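Compte rendu de réunion -- groupe « tâches ménagères et atelier »
24 janvier 2023, salle du fond, Torkoden
Notes prises au vol, à relire. Corrections à envoyer à Kam-wah Hsieh avant la fin de la semaine.

Présents : Kam-wah Hsieh (notes), Tsung-han Hsu (simulation), les deux de l'atelier Tristia, la déléguée de Lulex par téléphone (son coupé par moments, d'où les trous au point 2).
Excusés : l'équipe achats.

Ordre du jour
1. Retour sur le point précédent
2. Demande Lulex : où en est-on vraiment pour la cuisine
3. Atelier Tristia, bacs et visserie
4. Simulation, scènes de rangement
5. Budget, divers

1. Retour sur le point précédent

Compte rendu de décembre approuvé, une correction : le lave-vaisselle n'était pas « réussi », il était « réussi panier du bas, assiettes plates ». Tsung-han insiste, la phrase est partie telle quelle chez Lulex et ils l'ont reprise dans une présentation interne. À rectifier par écrit. Kam-wah s'en charge.

Chariot de recharge toujours pas livré. On fait sans.

2. Demande Lulex

Lulex veut savoir s'ils peuvent annoncer un bras de cuisine pour leurs résidences services. Question posée comme ça : « est-ce que ça range, oui ou non ». Longue discussion.

Position de Tsung-han : non pour ranger au sens où une personne l'entend. Oui pour prendre un objet connu, posé debout, dégagé, et le mettre sur une étagère déjà ouverte. Entre les deux il y a tout le métier. Ouvrir un placard puis ranger dedans sans refermer la porte avec le coude, c'est déjà un autre niveau.

Lulex répond que leurs résidents ne demandent pas plus. Un bocal, une boîte, une tasse. Ce qui pèse, c'est de lever le bras, surtout pour les étagères hautes. Argument retenu, on n'y avait pas assez pensé, on raisonnait cuisine complète.

Désaccord sur la vitesse. Pour nous trois minutes par objet c'est un bon essai. Pour Lulex c'est long si la personne attend à côté, sans importance si ça tourne la nuit. La nuit pose le problème du bruit (cloisons fines) et de la surveillance : qui regarde si un verre tombe à deux heures du matin ? Pas de réponse. Lulex doit demander au personnel de nuit.

Liste des tâches passée en revue, état à ce jour selon nous :

Essuyer un plan dégagé -- acceptable, laisse les coins
Vider le panier du bas -- acceptable avec leur vaisselle, pas testé avec une autre
Couverts -- non
Plier serviettes -- un carré oui, le reste non
Ranger bocaux et boîtes, placard haut -- en cours, voir point 4
Dévisser un couvercle -- non, à deux bras peut-être
Sac poubelle -- non, et personne ne veut s'y coller

La déléguée demande qu'on arrête de dire « en cours » sans critère. Accord de principe. Proposition : une tâche est dite acquise quand elle passe dans trois cuisines différentes sans réglage entre les deux premières et la dernière. Les gens de Tristia trouvent ça sévère. Tsung-han trouve ça gentil. Adopté à l'essai.

Décision : pas d'annonce publique de Lulex avant qu'on ait une démonstration dans un vrai logement. Ils peuvent parler d'« essais », pas de « service ».

3. Atelier Tristia

Tri des bacs. Le poste a tourné 17 jours, une seule équipe, celle du matin. Références de visserie : 356 au catalogue, le poste en prend une petite partie, essentiellement les grosses. Les rondelles fines restent à la main. Elles collent entre elles dès qu'il y a un peu d'huile et la pince en ramène deux ou aucune.

Avis de l'atelier, assez net : utile pour porter, pas pour trier. Le magasinier passe moins de temps debout à vider les cartons mais il revient corriger les bacs mal remplis, et ça l'agace plus que de tout faire lui-même. Demande qu'on affiche les erreurs sur l'écran au lieu de les lui laisser découvrir. Simple à faire a priori, Tsung-han regarde.

Balayage du sol : la machine Tang passe bien dans les allées, s'arrête devant les palettes qui débordent. L'atelier a donc rangé ses palettes. Discussion un peu vive pour savoir si c'est un succès de la machine ou de l'atelier. Pas tranché.

Question posée par l'atelier : est-ce que les postes vont sauter. Réponse de Kam-wah, à reporter mot pour mot à leur demande : « aucune suppression n'est liée à cet essai, et si ça devait changer vous le sauriez avant la presse ». Ils veulent un courrier. OK.

Reconduction de l'essai jusqu'à la fin du bail du poste, sans les rondelles.

4. Simulation, scènes de rangement

Tsung-han présente la série cuisine. Lot prévu : 1 000 essais virtuels avant tout passage sur le bras réel. Un seul objet par scène pour commencer, on ajoutera de l'encombrement apres.

Cas discuté en séance : le petit bocal brun à couvercle vissé, debout au fond du plan de travail contre le mur, placard du haut ouvert, étagère vide.

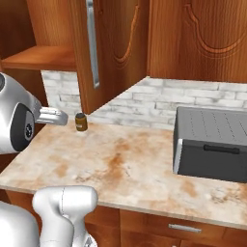 Deux soucis d'après Tsung-han. D'abord l'approche : la pince arrive à l'horizontale, doigts ouverts, et il reste peu de marge entre le bocal et la crédence. Si on pousse l'objet au lieu de le saisir, il part vers les briques. Ensuite la montée. La porte ouverte avance au-dessus du plan et le bras doit monter vers l'étagère sans taper dedans. Un humain contourne sans y penser. Le planificateur, lui, préfère parfois renoncer.

L'atelier demande pourquoi ne pas tirer le bocal vers l'avant d'abord. Bonne idée, jamais essayée, on l'avait écartée pour gagner un mouvement. À ajouter comme variante.

Kam-wah : le marbre de la scène est trop joli, les cuisines de Lulex sont en plan blanc rayé avec du scotch et des miettes. Tsung-han répond que les textures changent au tirage et que celle-là en vaut une autre. Par contre les miettes, non, on ne les a pas. Les reflets non plus ne sont pas fidèles, un vrai bocal translucide donne du mal à la caméra de profondeur et le virtuel est trop clément là-dessus. Risque connu : ça passe à l'écran et ça rate en vrai. C'est exactement ce qui est arrivé avec les verres.

Poids : tous les bocaux virtuels ont la même masse. Or un bocal plein ne se lève pas comme un vide. Lulex propose d'envoyer un carton de leurs bocaux courants, pleins. Accepté avec plaisir, on les pèsera.

Question de Lulex sur l'échec : que fait le bras quand il n'y arrive pas ? Aujourd'hui il s'arrête où il est. Pas acceptable à domicile, personne ne veut un bras planté au-dessus de l'évier pendant qu'on prépare le café. Il faut un retour en position repliée, même lent. Passe devant les variantes dans l'ordre des priorités. Tsung-han pas ravi mais d'accord.

Fermer la porte du placard après : hors périmètre pour l'instant. Lulex note que c'est la première chose que les familles vont remarquer.

5. Budget, divers

Pince de rechange à commander, délai fournisseur inconnu. Voir achats, absents aujourd'hui donc rien de décidé.

Lulex ne prend pas en charge le transport du bras vers le logement témoin. Nous non plus. À reprendre par mail, pas en réunion, on y a perdu un quart d'heure.

Logement témoin : deux propositions, une au rez-de-chaussée, une au deuxième sans ascenceur. Rez-de-chaussée, donc.

Une remarque de l'atelier pour finir : le mot « autonome » dans nos documents. Il y a toujours quelqu'un derrière avec la main sur le bouton d'arrêt. Remplacer par « supervisé » partout. Adopté sans débat.

Actions

Kam-wah -- rectificatif lave-vaisselle à Lulex ; courrier à l'atelier ; passage « autonome » / « supervisé » dans les textes
Tsung-han -- repli en cas d'échec ; variante « tirer le bocal » ; masses variables ; affichage erreurs bacs
Lulex -- carton de bocaux pleins ; avis du personnel de nuit ; dimensions exactes des placards hauts
Tristia -- liste des références que le poste rate le plus, avec photos si possible

Prochaine réunion : date à fixer quand le carton sera arrivé. Même salle, sauf si le chauffage n'est toujours pas reparé.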